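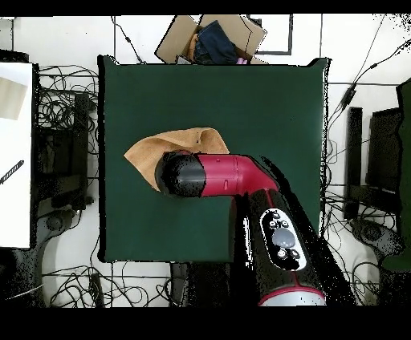
Go to the dye house first, Renata Cieślak wrote under my last post, and leave the weaving hall for the afternoon, when the looms are running at full speed. She was so right! I took the early train out to the Brurna mill open day and walked straight into a room that smelled of wet wool and vinegar, with steam up to the windows and vats of a deep rusty orange I wanted to take home by the bucket.

Our guide was Daryna Nechyporuk, who let us stir (badly) and told us how the river water changes the blues from one season to the next. In July it runs low and they hold the darker shades back until the rain comes.

## The weaving hall

Loud, loud, loud. Take the ear plugs at the door. There are 12 looms in a row, the oldest from a mill that closed upriver, and Illia Tymoshchuk let me watch him tie in a new warp, 1031 ends, all by hand. I could have stood there until closing. He talked about terry too: a second warp is kept slack, so the extra yarn rises up in loops. 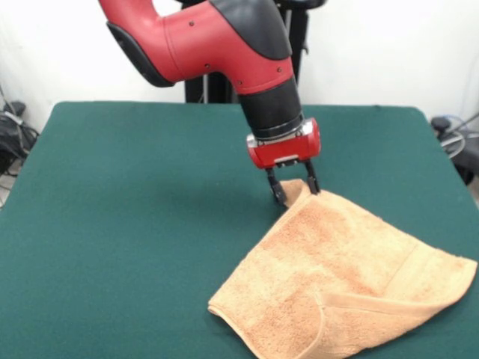 ## Getting there and eating

The bus from the station takes 20 minutes and stops by the gate. Tickets are sold inside, cash only. Get the plum cake in the yard, and go early, as it was gone by the time I went back for a second slice.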